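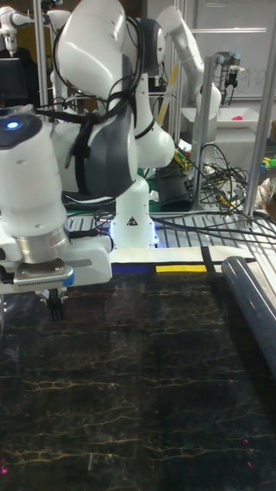
Figure 2. White robot arm above a dark work surface with yellowish-gold veining.

Home | Papers | Archive | Contact

August, by the Gamine backup study group, Clellthorpe

4. What went wrong with the restores

I'll start with the part that surprised me most (and I've been nagging people about backups for years!). Every office in the study had a backup running, and every one of them got a green check mark in Girex most mornings. So I went in expecting a pretty dull write-up. Then I asked each office to bring back one ordinary folder from the week before, with me sitting quietly in the corner, and things got a lot more interesting.

We had 18 offices and a list of 300 test files spread across them. On the first try, 178 of those files came back complete and opened normally. The rest were missing, empty, or locked behind a password that had left with an old employee. I want to be careful with that last group, as the data may well have been fine. But if the owner can't open it on a Sunday night with payroll due, I'm counting it as a failed restore, and that's how it's scored in this section.
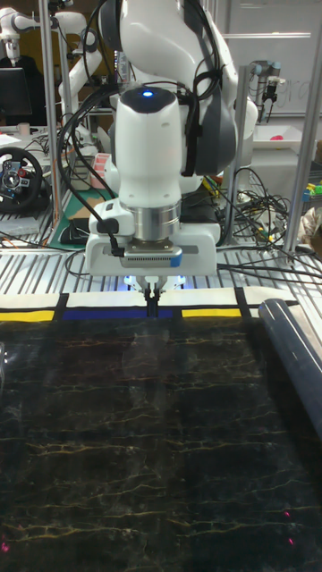 Timing was all over the place too. A single folder took up to 2 hours, and most of that went on hunting for the right login, or working out which of several drives was the current one. The copying itself was quick! I had set up the timing sheet to start when the restore button was clicked, so I threw that out after the pilot and started the clock at the moment of asking instead.

Offices that used the Ackah checklist did better, though I wouldn't lean on that too hard. They were also the ones with somebody who already liked this stuff, and I had no way to pull the two apart. What I can say is that they kept the recovery password on paper in a locked drawer, and that they had practiced a restore at least once before I showed up. I look at the practice runs separately in Section 5, along with the offices that changed their setup partway through.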